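# What is a publicist?

A publicist is a person whose job is to manage what the public hears about someone well known. The someone is called the client. Clients can be actors, singers, athletes or writers. This page explains how the job works, using the actor Jolanta Kołodziej and her publicist, Hubert Kaczorowski.

## Making an announcement

Suppose Jolanta gets a part in a film called *Asell*. The film company wants people to know. Hubert writes a short text called a press release. It gives the name of the film, the name of the part and the month when filming starts, in this case June. A press release usually ends with an email address for reporters who have questions.

Hubert sends it to magazines, websites and TV shows. Each one decides whether to use it. A magazine such as *Fallura* may print two sentences, or a whole page, or nothing.

## Interviews

An interview is a talk between a reporter and the client. Before it starts, the publicist and the reporter agree on three points: how long it will last, where it will take place and what it is for. The publicist may ask the reporter to stay away from certain subjects, such as the client's children. The reporter can say no. Then the publicist can cancel.

When a new film comes out, many interviews may be packed into one day. This is called a press junket. Each reporter gets a few minutes, often five, and then the next one comes in. Reporters tend to ask the same questions, so the answers can sound alike too.

## What is a rumor?

A rumor is a story that is passed along before anyone has checked it. A website may write that Jolanta is getting married. It may say the news comes from "a source." A source is any person who gives information to a reporter. Some sources know the facts and some are guessing.
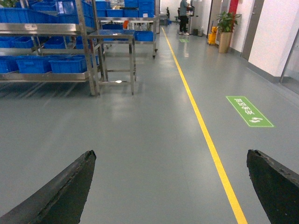
Hubert has a choice of replies. He can confirm the story, which means saying it is true. He can deny it, which means saying it is false. He can also say "no comment." This does not mean yes, and it does not mean no.

If a magazine prints something false, it may publish a correction. Corrections are often shorter than the first story, and fewer people read them.

## Words to know

- **Client:** the person a publicist works for
- **Press release:** a written announcement sent to reporters
- **Junket:** a day of short interviews, one after another
- **Source:** a person who gives information to a reporter
- **Correction:** a note that fixes a mistake in an earlier story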